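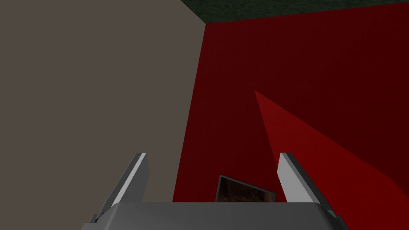 Abelardo Arango kept the water ledger for Drisow through a dry March. The level in the Golari cistern stood at 644 on the morning reading and 640 at night, a loss of 4 with every valve shut. He put his desk where two walls meet in a corner, so that he could hear the main on both sides, and listened until the pump at Melska cut out.

The main ticked. He logged the interval as 3 seconds and checked it against the chart for valve 119, which Liang had closed the year before she left.

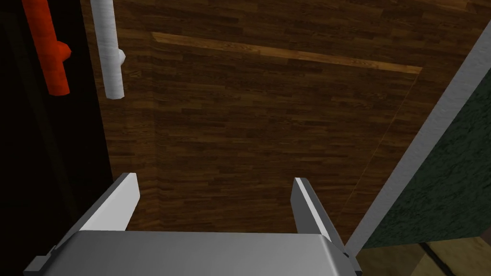 At 2 a.m. he walked up with a wrench. The valve was closed. Beside the stem lay a cup, rinsed and still dripping. He entered the loss under domestic use and initialed the page.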